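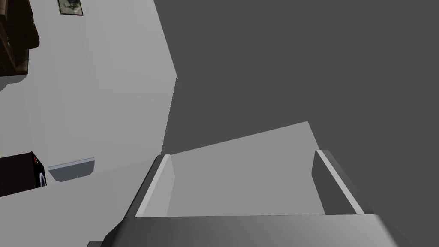

Workshop notes: the Arkeo arms, still on screen

The two-armed build at the Peston workshop has a name, a budget of £500 and a simulated kitchen. £493 of the budget is spent. So far the grippers have only had pretend worktops to reach over, complete with a potato and a green dinosaur, and I remain to be convinced that any of it will carry over to a real bench with real crumbs on it.

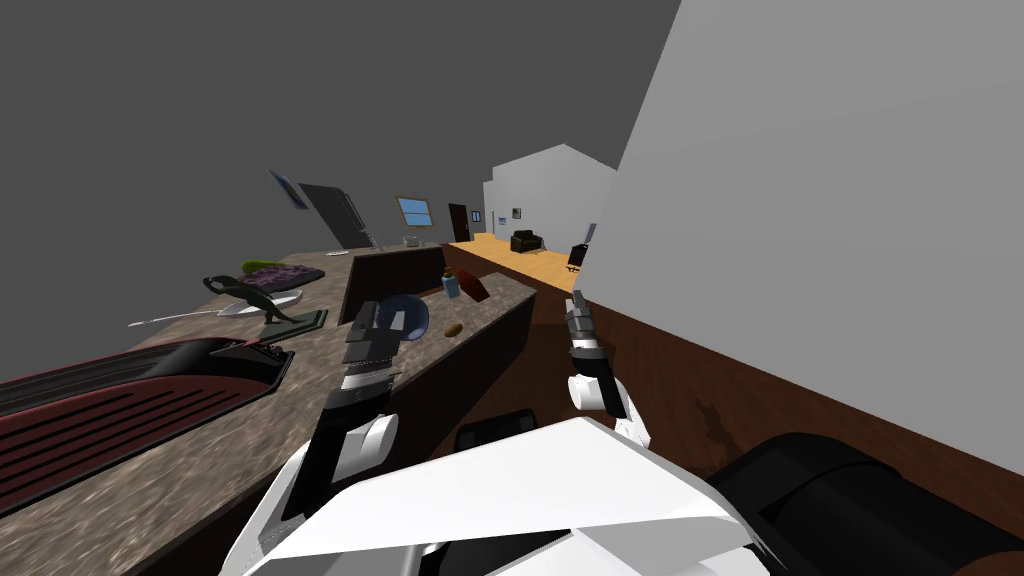
When will there be something to see on the bench?
Late January at the earliest, once the Odanov motors are mounted and the left shoulder stops slipping.

I have heard "late January" before. The simulator is kind to its builders: a joint there has no slack unless you type some in, and I'd like to know what figure was typed. The demo we're promised is 4 pick-ups in 60 seconds. I'd settle for one.
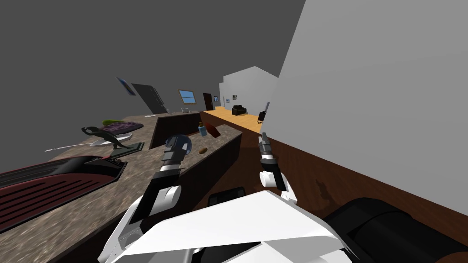 Ivar Moen thinks I'm being unfair, and says that a wrong move on screen costs him an evening while a wrong move on the bench costs him a Myklebust gearbox. Fair enough, but the bench is booked until spring and I'd like it used.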